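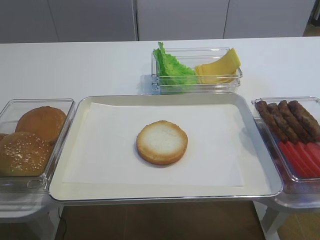

Photo: Ah-rin Ham

I've been meaning to write up the burger planner since June, and as I've just spent an evening breaking it and putting it back together, now seems as good a time as any.

If you've not been following along, I write the bit of software that decides what the arm should do next. I don't do the gripping (that's Ah-rin) and I don't do the vision model (that's Ermira Perić, who is very patient with me). My part sits in the middle. It gets told what's on the table, it gets told what sort of burger we want, and it has to come up with the next sensible move. We call it Setero, for reasons lost in an old chat thread.

The first version was a plain list of steps. Bottom bun, patty, cheese, tomato, lettuce, top bun, done. It worked beautifully as long as every single thing went right, and fell over the moment anything didn't. If the cheese slid off, the list had no idea. It ticked off "cheese" and marched on to the tomato, feeling very pleased with itself. I have a whole folder of logs like that and they are painful reading.

So the new version doesn't keep a list at all. Each time round the loop it looks at what's on the parchment, compares that with the burger we asked for, and picks whatever closes the gap. With only the bottom bun down, the next move is a patty. If there's already a patty there it moves on to cheese, and it doesn't care who put the patty down. You can reach in and add the tomato yourself and it just carries on from there! I was far too excited the first time that worked.

The catch is that everything now hangs on what the vision model reports, and it has Opinions. Bun halves are the big one. A bottom half lying cut side up is pale in the middle with a browner ring round the outside, and for a good while the model kept calling that a top half that had been flipped over. My planner would then decide, quite reasonably, that the burger was upside down and refuse to do anything. Ermira labelled another 100 crops of bun halves and the problem mostly went away. Mostly.

Clear containers are the other one. They're lovely for us, we can see what's left, but their walls pick up reflections and the model sometimes sees a bit of a slice where there's only shine. I've stopped trusting any one look. Setero now wants the same answer from 25 looks in a row before it believes that something has changed. It makes the arm seem a bit thoughtful between moves, and Ah-rin teases me about it, but I'd take slow over a second slice of imaginary cheese.

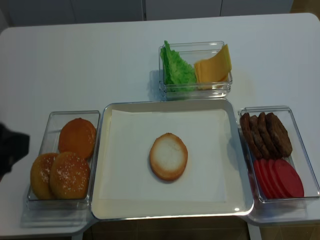
Bottom bun down, patty next on the plan.

The patties gave me the most trouble on the planning side. They stand up and lean on each other in their container, so which one you take matters a lot. My early rule was "pick the one the model is most sure of", which sounds clever and was dreadful, as it would happily go for one in the middle of the row and drag its neighbours along. Now the planner asks for the one with the fewest things resting on it. The tomatoes overlap too, so they get the same rule, and I got to delete a whole special case. Very satisfying.

What broke this evening was something much sillier. I'd renamed "bun_bottom" to "base_bun" in the recipe file and forgotten the checker, so it compared two names that could never match. The log had 3,208 lines of "waiting for base_bun" in it before I noticed, with the kettle on and me wondering why it was taking so long. I've added a start-up check that reads every name in the recipe and stops if the vision side doesn't know it. It took 13 lines and I should have written it months ago.

Next job is letting it recover from a dropped slice outside the tray. At the moment anything that isn't on the parchment or in a container doesn't exist as far as Setero is concerned, so it'd cheerfully fetch a new one and leave the old one sitting on the table. Ermira thinks we need a proper "somewhere else" label. I think we can get away with a rule about distance from the tray. We'll try mine first because it's quicker, and then very likely do hers.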